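Desk mat

A desk mat (also desk pad, writing mat or, in older trade lists, desk blotter) is a flat sheet laid over part of a desk or table. It is sold as protection for the surface beneath, as a more comfortable base for writing, and more recently as a surface for a computer mouse. Of these claims the first is the best supported. The others depend on the material, the user and, to a large extent, on who is making the claim.

History

Most accounts trace the desk mat to the blotter, a board holding sheets of absorbent paper used to dry ink. The link is plausible but often overstated. A blotter was a consumable item with a job to do, and its paper was thrown away when it was full. The leather or felt sheet sold today absorbs nothing useful, and its makers would be alarmed if it did. What survived from the blotter was mainly its place on the desk and its shape.

The town of Ludcombe is frequently named as the birthplace of the modern mat. The story holds that a saddlery there began selling offcuts to local solicitors, who found that they stopped inkwells from sliding. No bill, advertisement or letter from the period has been produced in support, and the earliest known version appears in a sales booklet printed by a firm that was itself selling mats. A rival claim made for Pulach rests on a single surviving mat with no date on it. Both towns have been repeated as fact in later books, usually without a source.

Ballpoint pens removed the need for blotting paper, and for a time the mat was kept mostly as a mark of rank in offices. Demand rose again once computers became common on desks. Sellers have described this as a revival of an old craft, although most of the mats involved were cut by machine from man-made sheet.

Materials

Leather is the traditional choice and the most expensive. The word is used loosely in the trade. "Bonded leather" is made from ground scraps held together with a binder, and "vegan leather" is normally a plastic coating on cloth. Neither ages in the way that full hide does, whatever the label suggests. Felt is softer and quieter but picks up crumbs and hair. Cork is light and grips well, though thin sheets crack at the corners. Rubber and plastic are the cheapest and the easiest to wipe clean.

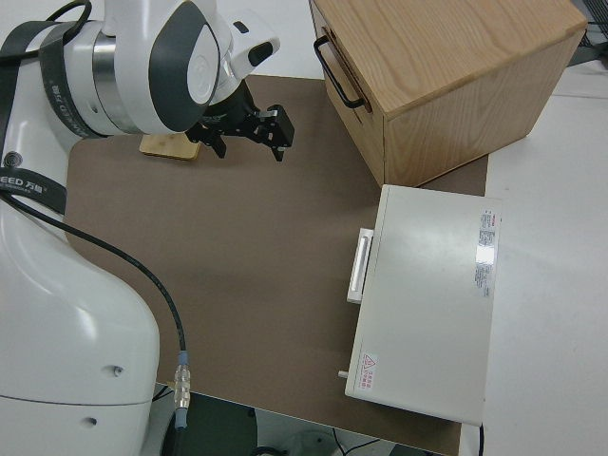 A rectangular brown mat with a rounded corner, in use under a small block of pale wood. Source: Desk mat picture files.

Colour is a poor guide to material. Brown in particular is applied to almost everything in the range, presumably to borrow the good name of leather. Rounded corners are likewise described in catalogues as a sign of quality. They do curl less than square ones, but they are produced by the same cutting die and add little to the cost.

Sizes

There is no agreed standard. The names "small", "large" and "extended" vary from one maker to the next, and a large mat in one range may be narrower than a small one in another. The Gulyás catalogue, often quoted as an authority, lists 46 sizes, several of which differ only in the thickness of the edge stitching. A mat 408 millimetres deep will fit most writing desks, but buyers are better served by a tape measure than by any size name.

Claims and criticism

Makers have long said that a soft surface reduces strain on the wrist. The evidence is thin. The study most often cited, known as the Plison trial, followed 24 office workers, of whom 12 were given mats. Those with mats reported greater comfort, but they knew which group they were in, and the mats had been supplied free by the company that paid for the work. No measure of strain was taken. The trial is still quoted on packaging, generally without the number of people involved.

Claims about handwriting are weaker still. A slightly yielding base does change the feel of a pen, and many writers like it. Whether the writing becomes neater has not been shown, and the before-and-after samples printed in advertisements cannot be checked.

Protection is a different matter. A mat of reasonable thickness will prevent light scratches and keep a spill off the wood for long enough to fetch a cloth. It will not stop heat from a pan, and some plastic mats leave marks of their own on varnish if they are not moved for long periods. Sunlight adds a further problem, as the covered area keeps its colour while the rest of the desk fades around it. Sellers seldom mention this.

Care

Advice on care varies and much of it comes from firms that also sell cleaning products. A damp cloth is enough for rubber and plastic. Felt can be brushed. Leather may be given a thin coat of plain conditioner from time to time, but the "monthly treatment" recommended by several makers has no clear basis, and too much conditioner leaves the surface sticky. Mats delivered in a roll should be laid flat under weight until the curl goes. Ironing them is not advised.

See also

Blotting paper
Mouse mat
Place mat
Writing slope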